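1/ Back from the library book sale in Uridby and my arms are like noodles, so let me tell you how it went before I fall asleep in this chair. Doors opened at 8 and the line was already past the bakery!

2/ I went in with a list, which I always do, and I forgot the list by the second table, which I also always do. There were 340 boxes this year, most of them paperbacks, and the cookbooks had a whole wall to themselves.

3/ My best find was an old regional cookbook from Dillavia, all soups and dumplings, with somebody's pencil notes next to nearly every recipe. "More dill." "Less dill." "Too much dill, see page 80." I would have liked this person very much.

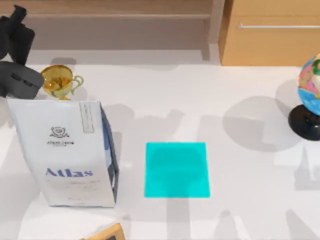

4/ Now for the mysteries. If you collect the Larko paperbacks (the green spines, not the later ones), they were a dollar each and I got the last four I needed. I have been looking for the one set on the ferry for longer than I'd like to say.

5/ A tip if you're going on Monday – that's bag day, so everything you can fit in one grocery sack is five dollars. Bring your own sack. The paper ones they hand out split on me last year halfway across the parking lot, and it was raining.

6/ Parking is easier behind Jenkins Hardware than on the square, and it's a nicer walk anyway, with the maples coming out. They don't mind as long as you leave the loading spots open.

7/ They sold 1,778 books on the first day, and all of it goes toward longer evening hours in the children's room. I'm making the barley soup from page 166 tomorrow. I'll start with the smaller amount of dill and report back.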